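Search products
Enter keyword or code
Go

Velleo Serving and Marinade Set – Bowl and Tray

The Velleo set pairs a round ceramic bowl with a black rectangular tray. It is made for people who marinate, dress or sauce food at the table or on the worktop and would like the drips to stay in one place. The two pieces are sold together. Hegazy also supplies the tray singly, under the Zalport name.

The bowl

The bowl is light mint-blue and glazed on the inside. The glaze is smooth, so beetroot, berry juice and tomato rinse away without much rubbing. Turmeric is harder to shift and should be washed off the same day. The rim is thin and slightly darker than the rest, which is normal for this glaze and will vary a little from one bowl to the next.

It can go in the microwave and the dishwasher. It should not go in the oven or on a hob. Let it cool before putting it in cold water.

The tray

The tray is black, with rounded corners and a raised rim all the way round. It sits flat and takes spills from mixing, pouring and tipping. Many customers use it for raw meat or for thawing fruit, with the bowl standing on it. Keep a separate tray for meat if you do both.

Hand wash the tray in water no hotter than 70 degrees. It may be stacked, but put a cloth between trays if they are going away for a long time.

Pouring from the bowl

There is no lip on the bowl. Thin liquids such as juice, vinegar dressings and light marinades should be poured slowly over the tray, with the bowl held by the rim and tilted in one steady movement.

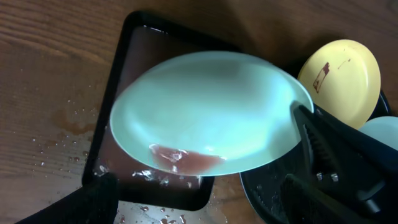
Thicker sauces are easier to spoon out. If a little liquid is left along the rim at the end, wipe it with kitchen paper before setting the bowl down, or it will run down the outside and leave a ring. The same goes for the tray – empty it over the sink from a corner, and wipe the underside before it goes back on a wooden table.

What is in the box

One bowl, one tray and a care leaflet. Lids are not included. The Zuston stretch lid fits the bowl and can be ordered separately.

Delivery and returns

Orders leave the warehouse within 2 working days. Unused sets can be returned within 90 days in the original box. If a piece arrives chipped, send us a photo of it and of the packaging and we will replace that piece only. You do not need to post the broken one back.

The mint-blue bowl is in stock now. The next batch of single trays is due in September.

Page updated 2024-04-09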